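Keeping the scorebook for a rec basketball league, where do I start?

Posted in Basketball > Officials and Table Crew

Nesrin Karaca
I said yes to keeping the book for our adult rec league and I am so excited and also a little panicked! I've played for years (badly, off the bench) but I've never sat at the table. My knee is keeping me out this season and the league lets you work the table to cover part of your fee, so it seemed like a perfect way to stay around the games.

We play at the Fitzsimmons gym, two 20-minute halves, running clock until the last two minutes of the second half. 11 teams this season, so I'll see a lot of different players. One person runs the clock and one keeps the book, and the book will be me. The book is paper, the spiral kind with a page for each team and a running score along the side.

Things I'm fuzzy on:

How do you keep up when there's a basket, then a steal, then another basket before you've finished writing the first one? I tried it from the bleachers at last night's late game and I was lost by the second possession.

What do you do when the visitors' total in your book doesn't match the scoreboard?

Who is responsible for the possession arrow, me or the clock person? Our league handbook has one line about it and the line just says "the table."

Also one of the teams has a player wearing 99. Is that even allowed? A guy on my old team swore it isn't.

Thank you! I really want to be good at this.

Marcus Thibodeaux
Welcome to the best seat in the building! I've kept the book for the Plarton league for a long time and I still love it. You see things from the table you never see when you're playing.

Start before the game. Get there early enough to have both rosters written in before warmups are over, in number order, lowest to highest. Captains will hand you a list in whatever order people paid. Don't copy it like that. When the ref turns to you and shows a number you want your eyes to go straight to the right line, and number order is what makes that happen. Put a dot next to the starters.

For keeping up, the trick is to do only one thing at the moment of the basket: write the player's number in the running score. Slash the team's new total, jersey number beside it, eyes back up. That takes about a second once your hand knows it. The 2 or 3 in that player's own row can wait for the next whistle, and in a rec game there is always a next whistle. If you get a steal and a layup right behind it, you have two numbers down and nothing lost. I've had stretches where I filled in five baskets during a timeout with no trouble at all.

Say it out loud, too. "Blue, 14, two." The clock person hears you, puts it on the board, and says "two" back. It feels silly for one half and then you can't work without it. If your clock person is the quiet type, ask nicely before tip-off.

When the totals don't match, don't wait! The official score is the one in the book (check that your handbook says so, but I've never seen a league where it didn't), so people will be looking at you, and it's so much easier to sort out one minute later than ten. At the next dead ball, tell the nearest ref you need a second. Compare your running score with what's on the board. Most of the time it's one of these:

a three put up as a two
a basket credited to the wrong team on the board
a free throw that went up on the board before it went in
a basket waved off while somebody was already pressing the button

Check all your matching points out loud with the clock person at every timeout and at halftime. We had a game in April where the board and I were off by one for most of a half and I was too shy to stop it. The captains were very nice about it and I felt terrible anyway. Never again.

Arrow: in our gym the book person owns it. I've seen it done the other way, so settle it with your partner. Whoever has it, flip it when the throw-in is finished, not when the ref hands the ball over. That catches everybody their first season. At halftime, say which way it points before the teams switch ends. I write a big letter H or V in the margin.

On 99: under the rules many rec leagues borrowed from high school, each digit on a jersey was limited to 0 through 5. The refs show you numbers with their fingers, and a 9 doesn't fit on one hand. So your old teammate has a point, but plenty of adult leagues let people wear whatever they own. If your league allows it, ask the refs how they'll report it. Mine just yell "ninety-nine," which works great.

Fitzgerald Tran
Pencil. That's my whole answer. Two pencils and a good eraser, and for fouls press hard so you can see them.

ok also learn the ref signals, there are charts all over the place

Ute Kasten
Marcus covered the book so well that I'll add the parts around it. I do tables at Reltside, and I trained most of our current crew, so I get to see what trips up new people.

Fouls first. Rec games have far more arguments about fouls than about points. When the ref reports, look at the hands and repeat the number back out loud. Right hand is the first digit, left hand is the second, and facing you it reads left to right like normal writing. Mark the personal foul in the player's row, then the team foul, every time in that order. Tell the ref when a player is one away from fouling out only if your league wants that. Tell them right away when the player has reached the limit. Bonus rules vary a lot now, some count by half and some by quarter, so write yours on a sticky note and put it on the table in front of you.

Timeouts: write the time on the clock and who called it, including the player's number if you caught it. You will be so glad you did when a captain tells you they have one left.

Practice at home if you can! Find a full game video, any level, and keep the book on it without pausing. Do the first half, then rewind and check. My first try at this I had one player scoring 30 when the final box score gave her half that (I was writing down the person guarding her). Old recordings of your own league are even better. You already know the faces, and that helps with the numbers.

I'd also say go sit next to somebody for one game before your first one alone. We let people shadow at Reltside and it makes a huge difference. You'll pick up where to put your elbow so you're not covering the running score, how to ignore the person leaning over asking what the score is, all of that.

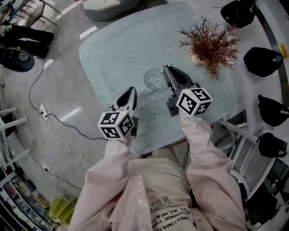
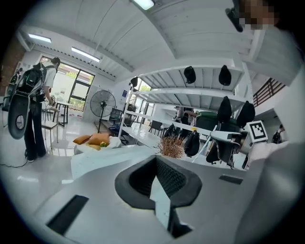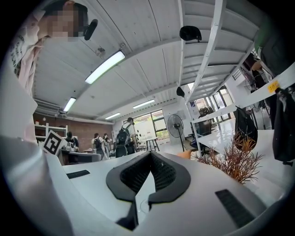

And bring your own clip-on light if the table is off in a corner. Ours is under the one lamp that buzzes and goes dim in the second half, and a 3 starts to look a lot like an 8.

After the final horn, keep the book closed under your hand until both totals agree with the player rows. Add each player's points down the page, then compare with the running score. If they're off, look at the free throws first, that's where mine usually hide. Then have a ref sign it, if your league does that. I take a phone picture of both pages before I hand anything in. One of our books went missing with half a season inside, and those pictures let us rebuild every game.

One more on the 99 question — if two players on the same team show up in the same number, tell the captain before the tip. We keep a roll of white athletic tape at the table and turn a 1 into an 11. Looks awful, works perfectly.

Nesrin Karaca
These are wonderful, thank you all! I rewrote a practice page in number order and did a half off a video tonight using the "just the jersey number first" method. I was only off by one basket!! The steal-and-layup stretch didn't even rattle me.

I asked about the arrow and it's mine. Lyle Pettigrew has the early games and said I can sit with him for the next one, so I'll bring the pencils.

Marcus, when you fill in the player rows at a whistle, do you put any mark on the running score to show which baskets you've already copied over? I lost my place once.

Marcus Thibodeaux
Off by one on your first real try is fantastic! Yes, I draw a little line under the last one I copied. Some people circle it, but I save circles for the end of the half. Have fun with Lyle's game and come back and tell us how your first solo one goes.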